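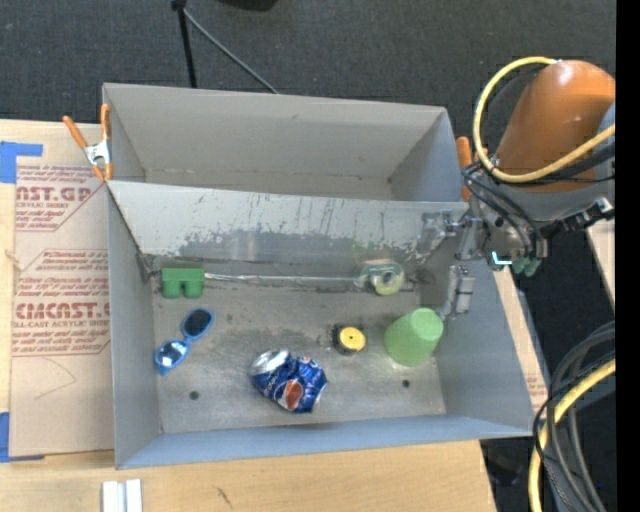 Speaker notes - Releasing your first single without a label
Small stage, 4 pm

Good afternoon, and thank you for staying after the lunch concert. My name is Chantal Poirier. I manage two artists and I also play bass, not very well, in a wedding band. I will talk for half an hour and then we take questions.

(Play the first verse of "Skurutura". Let it fade before the chorus.)

The voice you heard is Ginette Cloutier. She wrote this song on a night bus and recorded it in May with Gearóid Cronin, in the back room of his house. It was her first single. I will use it today because I know all the mistakes we made with it.

First mistake: the date. We announced the release before we had the final mix. Gearóid was still changing the drums, and he was right to change them, but we had already told everyone. Please finish the song, listen to it in a car and in a kitchen, and then choose the date. I now leave seven weeks between the finished master and the release.

Second: the split. Who wrote what? We were three friends and we did not want to speak of money. Then Dwight Gill added the trumpet line which people hum when they leave the concert, and we had no paper with him. It was solved with one long dinner. Write the shares down on the same day, even by hand, and let each person sign.

(Pause here. Somebody usually wants to ask about producers. Say that it comes later.)

Third: the words. Ginette sings in two languages, and the title is a word her grandmother made up. Radio people asked us how to say it. Now I put the pronunciation in the first line of every email, together with the length of the song and one sentence on what it is about. Not more. A presenter has perhaps 50 emails to open before the show.

Speaking of radio. We wrote to 10 local stations and four of them played the song. The best result came from Ghazala Hayat, who has the late programme on Siseo. She did not like our first email and she told me so. It was too long and the file was attached, very heavy. I sent a link and a short text, and she played the song that same week.

(Slide with the two emails, side by side. Give people time to read.)

Producers: a flat fee or a share, both are fine. Ask before the session. If the producer is also your friend, ask twice.

For the launch we took the upstairs room at the Kennedy. It is small, and I recommend small. Ginette sang the single at the start and again at the end, and the second time the public sang with her.

(Play the live version if there is time. If not, go directly to questions.)

My address is on the last slide. I answer slowly but I answer.

Comments

Gilline: I was in the second row. Could you share the short email as a text? I could not copy it fast enough.

Dwight Gill: The dinner was very good. I would forget the paper again for the same fish.

Trumpetless: What do you do when one writer has left the band and does not reply? We have a finished song and cannot move.

We use cookies to remember your settings. Accept - Refuse

Contact | Copyright Chantal Poirier | Back to top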